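Estbridge Beach Safety Program
Progress Report to the Stolach Fund
Monday, July 19, 2021
Submitted by Akosua Amissah, Program Manager

1. Patrols and Incidents

The program has staffed every scheduled lifeguard shift since the season opened in April. Guards on the north and south beaches logged 1,461 patrol hours in the reporting period. Three swimmers were treated for jellyfish stings and released at the first aid post. No shark bites or drownings were reported. The swimming area was closed on one afternoon following a sighting beyond the sandbar, and it reopened the next morning after a boat check by the Sepp harbor crew.
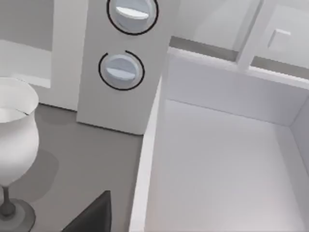
Counter with white vase and upright panel.

2. Training

All eight seasonal guards have completed the bleeding control course required under the grant agreement. Tourniquet kits are in place at each tower. A joint drill with the county ambulance service was postponed due to high surf – a new date has been requested.

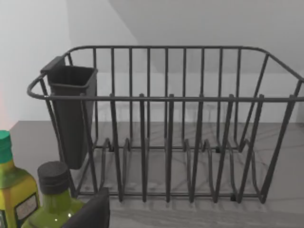

Wire dish rack on the counter.

3. Public Information

Warning signs in English and Spanish have been installed at the main access points. The Jinby pier sign is delayed pending a permit. Rental agencies received 100 copies of the visitor safety card and have asked for a second printing.
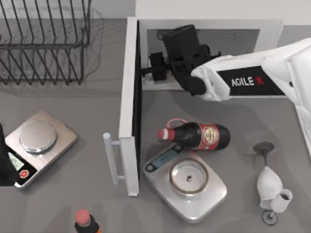
4. Budget and Next Period

Spending remains within the approved budget. The program requests approval to move unspent printing funds to radio repair. The Jinby sign and the joint drill will be covered in the next report.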